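Red cable on a white desk: route it or hide it?
Vudier forum > Desks and Benches > Cables

benchmoss
Posts: 89
I have one thin red cable that has to get from the back of a white desk to the front. Everything else is gray and behaves. The red one looks like somebody corrected my desk with a pen. Do I run it along the wall or go straight across and live with it?

plugwidow
Posts: 2,000
Straight across. Shortest path, least cable. The wall route turns a short run into a long one with two corners, and corners are where dust goes to retire.

ohm_sweet_ohm
Hard disagree. Straight across means your elbow finds it every morning until one of you gives up. Wall route, Mamari clips, done in an evening. The small clips, please. The big ones hold a garden hose.

plugwidow
I have had a cable across my desk since I joined this forum and my elbow is fine.

tidyish
Or buy a gray cable?

benchmoss
It came with the thing. The gray one is extra and I am cheap.

latchkey44
Blocks. Put a few heavy little cubes in a row and tuck the cable behind them. I use the Corov ones with the rubber feet. They stay put and you can move them when you change your mind, which for me is every May.

ohm_sweet_ohm
So the fix for one thing on the desk is several things on the desk.

latchkey44
Yes. It's called decor.

corktile
Dark blocks make it worse, for what it's worth. Red next to dark green is December all year. I tried it beside an Akpalu lamp and took it down by lunch.

benchmoss
I like the green ones, though. Trying it tonight – if it looks like a gift basket I'll go with the clips and somebody can be smug.

ohm_sweet_ohm
I'm smug already, no need to wait.
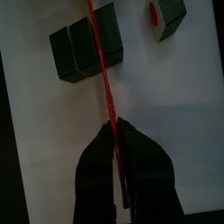 Vudier Home Workshop Club – Cables and Clutter Section

benchmoss
Three green blocks, pushed together. The cable is going in front of them for now, at a slant, and it's every bit as red as I said. Corktile has a point about December.

plugwidow
In front is fine. Leave it.

latchkey44
BEHIND the blocks. I said behind.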